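Re: [Prelero-users] right gripper closing on its own mid-pick 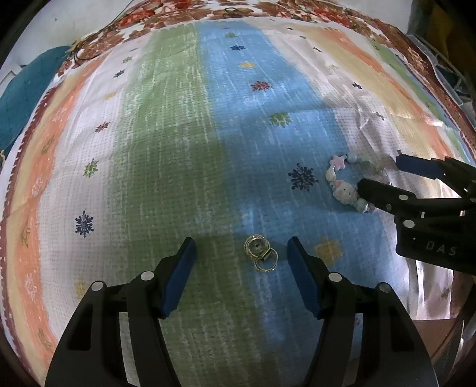 Page last changed: March, 4:12 pm (list archive, message 311)

Hi all,

Quoting the earlier message so newer folks can follow along:

> We're running two hand-held grippers on Prelero 38 and
> the right one keeps closing with no trigger input. It
> happens on small stuff: chains, beads, rings. The log
> just says "grip target reached" and then the fingers
> go shut. Left one is fine. Anybody else? Is it the
> Kasel board?

Yep, me too, and I spent most of a week on it, so let me save you some grief. My test layout is a striped cover spread out flat, a gold-colored piece with joined rings near the middle, and a pale beaded bracelet off to the right. The soft fabric matters, by the way! On a hard tabletop I could barely get the fault to show up, and on cloth I got 13 bad closes out of 189 picks.

First thing I did was blame the Kasel board, same as you. Swapped left and right boards, and the fault stayed on the right side. So I put them back and went after the cable (the short one from the trigger to the housing, not the long one). If you flex it near the strain relief while watching the raw trigger value, it jumps. Mine went from idle to almost full and back again, quick enough that the log never wrote it down as a trigger press. Prelero sees the spike, decides you asked for a close, and off it goes.

Why only on small stuff? My guess is wrist angle. When I reach in low over beads I roll my hand way over, and that's right where the cable kinks. For bigger things I hold it pretty straight. I haven't proved that part, so take it for what it's worth.

Two things worked for me:

1. New trigger cable, with a loose loop taped to the housing so it doesn't pull.
2. In the Mota settings, turn the trigger filter back on. The update switched mine off without asking – check yours even if you never touched it.

Please do the cable first. The filter alone hid the problem here for a day, and then the thing closed on my thumb while I was moving the bracelet. Just a pinch, no blood, but those fingers don't let go right away and I said some words. I now cut power before I reach between the pads, every time, and I'd ask you to do the same till yours is sorted.

Has anyone tried the Brolla cable on these? The plug looks the same in the drawing but I don't want to fry a board finding out.

I'll post my raw trigger log tonight once I've cleaned it up.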